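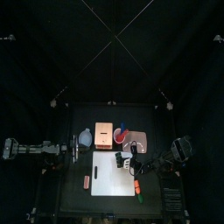

Table with both arms, fixed camera, before the afternoon work.

7/5/23

Continued with the enclosure in the shared workshop. Pouran Nikzad was present until lunch and helped me to pull the two wires over the top again. They now cross a little to the right of the middle and not exactly in it. We tried to correct this, but the clip at the rear edge does not let the wire slide, so I left it. For stiffness I believe it makes no difference. If somebody wants it symmetric, please loosen the clip first and do not bend the wire.

Black fabric: I still like it. In the old place by the window the fixed camera changed its exposure each time a cloud passed, and then my color thresholds were wrong. Inside the fabric I can keep the exposure locked. The disadvantage is that the dark cables are difficult to see on the dark table. I should put a strip of light tape on the cable of the right wrist, near the connector and once more in the middle.

Controller: the Clovel board reads both arms on one bus. With the old setting I lost messages when the left arm and the right arm moved together. I changed the wait time to 480 microseconds and ran the log again. It wrote 1,357 lines and 2 of them were bad, both at the start, when the bus was waking up. Before it was many more, but I did not save the old log, so I can not give a correct comparison. Next time I save it first.

Left gripper: the plates are from the Kahraman drawings, with the screw holes moved in by 5 mm. Standing vertical beside the blue jug there is enough space to come down, but I must approach slowly. The jug is translucent and the camera finds its edge badly. For the moment I give its position by hand in the file. Pouran thinks a ring of paper tape on the neck would be enough. I agree, but I want to try the jug without help first.

Right arm: I am not satisfied with the cable. It trails from the wrist toward the middle of the table, and when the joint turns far it can catch the things in the back row. Two ideas:
– a small hook on the forearm, printed, with the opening to the outside
– a longer cable that goes back along the arm, fixed at each segment
The second is cleaner but I have no cable of this length. I asked at Ulness for the price and wait for the answer.

Objects: I keep the red cup with the spoon and the blue utensil as the hard case. The spoon leans over the rim, so the gripper has to decide from which side it comes. The eraser is the easy case, because it lies alone. The white cutting board is useful as a light background for small parts. The marker I want to move onto the board for the next test, at present it is on the dark surface beside it.

Software: the Sillaletti script for calibration gives an error when the table height is a negative number. I changed the sign in my own copy only. Do not update the shared copy before I have checked the left arm also.

To do:
Tape on the wrist cable.
Print the hook, if Ulness is too expensive.
Run the log again with the new wait time, longer, and save both files.
Ask Pouran where the short hex key is.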